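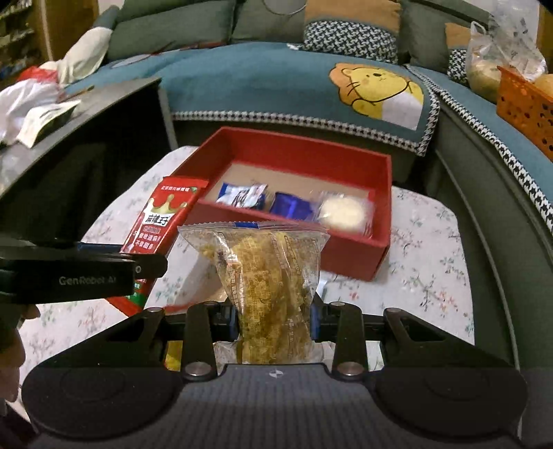
给钢琴调律这件事,我一直以为靠的是一双天生的好耳朵,所以见钱爱国师傅之前还有点怵,怕他一听我说话就知道我五音不全。结果他开门第一句是问我吃不吃辣!我往那张墨绿色的沙发上一坐,面前的小桌铺着花桌布,上头有个敞着盖的红盒子,还有一块透明小包装的点心,金黄金黄的,看着就会掉渣。我录音笔还没掏出来呢,先被点心勾走了半分钟。钱师傅倒不急,泡上茶,慢悠悠地说:“你问吧,耳朵的事、手的事,都行,就是别让我弹琴,我弹得真不行。”

不会弹琴的调律师?我当场就记下来了。

“能弹几句,试音用的,”他说,“《致爱丽丝》前头那一段,后面就不会了。有的人家小孩站旁边等着听,我弹到那儿就停,小孩可失望了。”

钱师傅今年五十五岁,入行是在一家叫佩梅克(Pemeck)的乐器厂。他最早进的不是调律车间,是木工。“刨音板,天天刨,一身木屑。后来调律那边缺人,师傅到我们车间来挑,拿个音叉一敲,问我,这两个音哪个高。我说差不多。他说差不多就是没听出来,再听。”

他说到这里,从抽屉里摸出一个音叉,在膝盖上磕了一下,然后把柄抵在桌面上,嗡的一声,桌子都跟着响(我赶紧把录音笔挪近了一点)。那是标准音A,四百四十赫兹。我听着就是“嗡”,他听着,用他的话讲,是“一条直线”。

“调律调的就是两条线打不打架,”他说,“两根弦差一点点,合起来就有那个‘哇——哇——哇’,我们叫拍音。差得多,哇得快;差得少,哇得慢;慢到没有了,就齐了。这个谁都能听出来,你也能,信不信?”

我说不信。他就起身去了隔壁屋,那儿有一台老立式琴,面板是卸下来的,他拿扳手套住一个弦轴,轻轻往回松了一丝,按键。哇,哇,哇。我真的听见了!那一瞬间特别奇怪,好像之前三十几年听的都是糊的,突然有人给擦了擦玻璃。我让他再来一遍,他又来一遍,然后又把它收回去,哇声越拖越长,最后平了。

“你看,这不就听见了嘛。难的不是听见,难的是手。扳手往上一带,你觉得音到了,可轴没真转,是轴身拧着劲儿呢,过两天它弹回去,客户打电话骂你。得让轴在木头里真的坐住。这个手感我练了好几年,练的时候晚上做梦手腕都在转。”

他的徒弟雷雨桐那天也在,蹲在琴边上擦键,插了一句:“我现在做梦还在转。”

雨桐是学钢琴出身的,师大毕业,教过一阵子小孩,后来觉得天天喊“手型手型”喊得嗓子疼,就跑来学调律了。我问她弹琴的人学这个是不是占便宜,她想了一下说也占也不占。“我耳朵里先有音乐,老想着好听,师傅说你先别管好听,你先管准。纯五度我一听就想给它调得特别纯,特别干净,可是钢琴是十二平均律,每个五度都得收窄一点点,你一个一个都纯了,转一圈回来就对不上了。”

“第一次她就没对上,”钱师傅说,“转一圈回来,差出去一截,脸都白了。”

“我哪有脸白。”

“白了。”

师徒俩为这个争了好一阵,我在旁边喝茶,很愉快。

后来聊到钱。我知道问这个不太好意思,不过读者肯定想知道。钱师傅很坦率,说普通家用琴一次几百块,路远的加车费,换零件另算。上个月有台聚拉赫(Julach)的旧琴,一组弦槌修整加换呢,连工带料收了五百三十五块。“零头是呢子钱,我没抹。人家说师傅你抹了吧,我说呢子也是我买的呀。”他说完自己先笑了。

最让他头疼的倒不是价钱,是暖气。北方人家冬天暖气一开,屋里干得鼻子出血,琴也一样,音板缩,弦松,整台琴往下掉。有人家就把琴贴着暖气片放,他去了先不开工具箱,先劝人挪琴。“劝不动啊!人家说那面墙正好空着。我说你把鱼缸搬过来也行,放远一点,养着鱼,屋里潮乎些。后来那家真养了,养的金鱼,我再去的时候小孩非拉着我先看鱼。”

我问那南方呢?他说六月份最怕,梅雨,键子涩,按下去不起来。他在那边跑过一年活儿,给一家叫思莫(Simow)的琴行做售后,天天拆键盘,通衬呢,烘,再装回去。吃不惯,瘦了一大圈,回来以后口味反倒变重了。

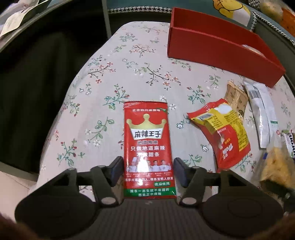

总第190期 第55页

说到口味,钱师傅是真能吃辣,而且只认咸辣的,甜的一口不碰。我这个一沾辣就流眼泪的人陪不了他,雨桐可以,俩人收工以后常常就着辣条喝白开水。不过他有条规矩,干活之前绝对不吃,手上有油,弦沾了油要锈,扳手也打滑。“雨桐有一回偷吃,我一看她那手指头就知道了,红的。”雨桐在旁边抗议说那是冻的。

我又问他,现在手机上都有调律软件了,屏幕上一条线,左了右了一目了然,还要耳朵干吗?

这话我问得有点挑事,我承认。他没生气,说软件他也用,特别是琴掉得厉害的时候,先拿软件整体往上拉一遍,省耳朵。“耳朵会累的,你知道吧?一台琴两百多根弦,听到后头,什么都像准的,什么都像不准的。年轻的时候我逞能,一天接三台,第三台调完,自己弹一遍觉得挺好,第二天人家叫我回去,高音区那叫一个难听。现在一天两台,顶天了。”

“可是最后那一遍得是人听。琴跟琴不一样,小琴弦短,泛音偏高,你照着表上的数调,低音和高音就不亲。得往两头撑开一点,撑多少,看这台琴的脾气。软件也算这个,算得越来越好了,我不嘴硬。但是那台琴搁在哪间屋、谁弹、弹什么,它不知道啊。”

他讲了一件事。有位英国来的老师,叫乔安娜·奥克利(Joanne Oakley),在梁家巷那边租房子住,带了一台很旧的小立式琴。第一次上门,他照常调得整整齐齐,老太太坐下弹了几句,客客气气说谢谢,可脸上不高兴。他站那儿没走,问哪儿不对。两个人语言不通,比划了半天,后来叫邻居严思涵过来当翻译,才弄明白:她嫌中音区太亮了。原来她只在晚上弹,弹得特别轻,弹给自己听的。

“我就给她扎弦槌,拿针扎,扎松一点,声音就圆了。扎一下她弹一下,扎一下她弹一下,一直弄到天黑。她高兴了,给我煮了一壶奶茶,咸不咸甜不甜的,我喝了。”

严思涵我后来也通了个电话,她对那天下午的印象是站得腿疼。“他俩其实后半截根本不需要我了,”她在电话里说,“一个点头一个摇头,我说我能走了吗,没人理我。我干脆坐地上听,听到后来我也能听出来哪个音硬哪个音软了。我现在还跟我妈炫耀这个。”

说起来有点不好意思,我家里其实也有一台琴,我女儿弹了两年不弹了,上面堆着书和毛线。聊到快走的时候我才交代。钱师傅问多久没调了,我说四年吧,可能五年。他“嘶”了一声,雨桐也“嘶”了一声,两个人一模一样。

“不弹也得调,”他说,“一直不管它,它就一直往下走,走久了你再一把拉上来,弦受不了,要断的。得分两次,先拉一次,过一阵子再细调。”

我问那要是孩子真不弹了呢?他说那就你弹嘛。我说我五音不全。他指指隔壁那台琴,说你刚才不是听见了吗。

出门的时候他把那块点心塞给我,让我路上吃,又嘱咐我回家先把琴上的书搬了,花盆更不能放。我说没有花盆。他说好多人都说没有花盆。

(采访、整理:苏若曦。2021年12月25日)

补一句:琴上确实有一盆,绿萝,我忘了。已经搬到窗台上去了,钱师傅约的是下个月来。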